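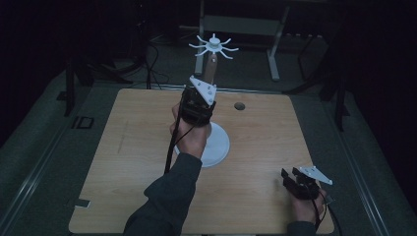

The mug stand on the small table, with its round white base, wooden rod and eight curved arms.

Corners of the House: The Little Table and the Mug Stand

When we moved into the house in Gornside I promised my cousin Marion Guthrie that I would put together a proper gallery for her, room by room, so she could see how everything had settled in. Well, Marion, I have been slow, and I am sorry, and I am starting with the smallest thing of all, because it happens to be the one I love best. The big rooms will come when the curtains are up and I can bear to show them to anybody.

The table came first. Arlindo Marinho was clearing out his mother's apartment that December and asked if we had any use for "a little square thing", and of course I said yes before I had even asked how little (Jeferson will tell you this is how we came to own most of our furniture). It is a light tan wood with slightly rounded corners, and you can see the grain faintly if you look for it. There are a few scuffs on the top as well. Jeferson offered to sand them out and I asked him to leave them alone, as I think a table ought to look as if people have sat at it.

Then there is the hole, a small round one cut right into the top. Everybody asks about the hole! Arlindo thinks his mother ran a lamp cord through it, and his sister is quite sure it was there when the table was bought, so I have given up trying to settle the matter. My own plan is a reading lamp, if I ever find one with a plug narrow enough to go through.

The stand I bought for myself at Ciobanu, the housewares shop on the corner by the pharmacy, where I had gone in for dish towels and nothing else. It cost me 18 dollars and I carried it home under my arm like a loaf of bread. What I liked was the top of it – a white hub shaped like a star, with the eight thin arms curving out all around like the spokes of a wheel. So many of the mug trees I had looked at were heavy, gloomy things, and this one seemed to me almost cheerful. The wooden rod is tan too, close enough to the table that the two of them might have been bought together, and the white base sits nice and flat.

I did go back and forth over where it should live. The kitchen counter was the sensible answer, but our counter is short and the toaster has most of it. The carpet in this part of the house is dark, and a pale table shows up so nicely against it that I hated to cover the top with a lot of clutter. One stand seemed about right to me, with a bit of room left over for a plate of something.

For anyone thinking of doing the same, I do have one piece of advice, which I learned on an earlier stand that is no longer with us. Hang your mugs in opposite pairs, one on this side and then one across from it, and start with the heavy ones. My old stand went over with 4 mugs all on the same side, and I lost the blue one Ismael Tavares gave me, and I have never quite forgiven myself.

I wipe the table down with a barely damp cloth and put a little Ullex wax on it when I remember to, which is less often than I should. The next gallery will be the hallway, and I hope it won't take me quite so long.

Érica Peixoto
2021-07-15

Comments (5)

Marion Guthrie
Finally! I have been waiting for this since you handed me that box of lampshades to carry. The table is lovely and I'm glad you left the scuffs. Hallway next, please, and don't skip the coat hooks.

Arlindo Marinho
Mom would be so pleased to see it in use. I asked my sister about the hole again and she won't budge.

Ismael Tavares
I forgave you for the blue mug years ago. Could you use yours for necklaces, do you think? My daughter needs something for hers and those thin arms look just right.

Érica Peixoto
Ismael, I don't see why not! I'd keep the long chains on arms that aren't next to each other, though, or she'll be picking out knots before school.

Jeferson Peixoto
For the record, I would still sand it.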